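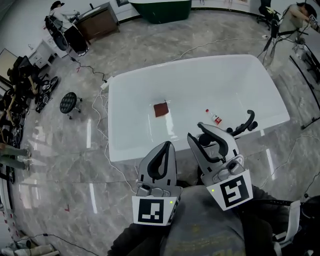 Deno 양손 그리퍼 세트 설정 및 유지보수 경과 보고

수신: Trokeo 사업관리 담당
작성: Chiu 작업장 장비 담당
작성일: 2021년 8월 8일

1. 보고 범위

Chiu 작업장에서 운용하는 Deno 그리퍼 세트 한 벌의 설정, 점검, 수리 내용을 정리하였다. 세트는 좌우 손 그리퍼와 머리 착용 장치, 어깨에 메는 기록부로 구성된다. 로봇 팔 쪽 작업은 별도 보고서로 제출하며 이 문서에서는 다루지 않는다.

지난 1월 보고에서 지적받은 사항은 좌우 위치 추적이 중간에 끊기는 문제와 손가락 패드 마모였다. 추적 문제는 원인을 확인하고 조치를 마쳤다. 패드는 오른쪽만 교체하였고 왼쪽은 부품을 기다리고 있다.

2. 마커 카드 및 추적

이번 기간에 저장된 기록은 모두 1222건이며, 이 가운데 343건이 추적 끊김으로 제외되었다. 제외된 기록을 다시 돌려 본 결과 대부분 오른손을 몸 쪽으로 당길 때 끊겼다. 오른쪽 마커 카드의 고정 나사가 조금씩 풀리면서 카드가 기울었고, 기울기가 커지면 머리 쪽 카메라가 무늬를 읽지 못하였다.

조치는 다음과 같다. 카드 고정부에 풀림 방지 와셔를 넣고, 나사 머리와 하우징에 걸쳐 페인트 펜으로 선을 그었다. 선이 어긋나면 다시 조인 뒤 보정을 처음부터 한다. 카드 표면은 마른 천으로만 닦는다. 알코올을 쓴 카드 한 장은 인쇄가 번져 폐기하였다.

작업대는 상판에 광택이 있어 조명이 길게 비친다. 반사 때문에 마커 인식이 나빠지는지 무광 매트를 깔고 비교해 보았으나 뚜렷한 차이가 없었다. 매트는 구매하지 않기로 하였다.

3. 그리퍼 본체

조 마운트의 중심 틈에 먼지와 실밥이 끼어 닫힘 위치가 어긋나는 일이 있었다. 천을 다루는 작업을 한 날에 특히 심하였다. 현재는 하루 작업이 끝나면 부드러운 솔로 틈을 털고, 손으로 천천히 여닫아 걸리는 곳이 없는지 확인한다. 압축 공기는 먼지가 안쪽으로 들어갈 수 있어 사용을 중단하였다.

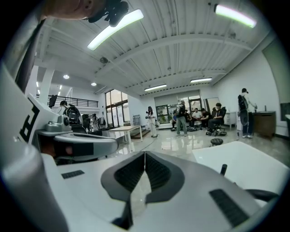 그리퍼의 V자형 조 마운트와 하우징 오른쪽의 검은 그립 패드

오른쪽 그리퍼의 손가락 패드는 Hendska에서 받은 예비품으로 교체하였다. 교체 후 완전히 닫은 위치를 영점으로 다시 잡았고, 같은 작은 병을 반복해서 집어 보는 방식으로 확인하였다. 왼쪽 패드도 끝부분이 닳았으나 아직 사용할 수 있다. 납품은 두 차례 연기되었고, 새 납기는 아직 통보받지 못하였다.

케이블은 손목 쪽 굴곡부에서 피복 손상이 한 곳 발견되어 새것으로 바꾸었다. 기존에는 케이블을 하우징에 바짝 묶어 두었는데, 손목을 꺾을 때 당겨지지 않도록 고리 모양으로 여유를 두고 다시 고정하였다. 다른 쪽 그리퍼도 같은 방식으로 맞추었다.

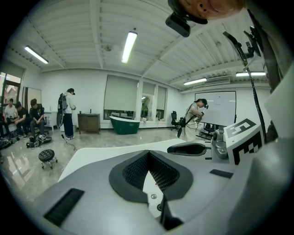 4. 착용부와 작업 공간

머리 착용 장치는 착용자가 바뀔 때마다 각도가 달라지는 것이 문제였다. 조절부에 눈금 스티커를 붙이고 착용자별 값을 점검표에 적도록 하였다. 값만 맞추면 되므로 준비 시간이 짧아졌다. 다만 모자를 쓴 상태에서는 눈금이 맞지 않아 그때마다 화면을 보고 조정한다.

바닥은 매끄러워 바퀴 달린 의자가 잘 밀린다. 케이블이 바닥을 지나는 구간에는 덮개를 깔아 달라고 시설 측에 요청하였으며 설치일은 정해지지 않았다. 그동안은 세션 시작 전에 케이블을 벽 쪽으로 정리한다.

5. 일상 점검 순서

전원을 켜고 좌우 표시등을 확인한다.
마커 카드 나사의 표시선을 확인한다.
양쪽 그리퍼를 끝까지 열고 닫아 영점을 기록한다.
머리 착용 장치의 각도를 맞추고 두 마커가 동시에 잡히는지 본다.
시험 기록을 한 건 저장한 뒤 재생한다.

시험 기록에서 끊김이 보이면 본 작업을 시작하지 않고 보정부터 다시 한다. 점검표는 기록 파일과 같은 폴더에 보관한다.

6. 남은 사항 및 요청

왼쪽 손가락 패드 교체가 남아 있다. Hendska 납품이 더 늦어지면 동일 규격의 패드를 자체 제작할 수 있도록 재료비 항목 변경을 요청드린다. 총액은 바뀌지 않는다.

예비 마커 카드는 3장을 보유하고 있다. 카드별로 무늬가 달라 좌우를 바꾸어 끼우면 설정 파일도 함께 고쳐야 하므로, 뒷면에 좌우 표시를 해 두었다.

기록부 배터리는 완충 후 사용 시간이 줄고 있어 다음 보고 전까지 방전 시험을 2회 실시할 예정이다. 시험 결과와 조치 후 추적 끊김 비율은 다음 보고서에 첨부한다.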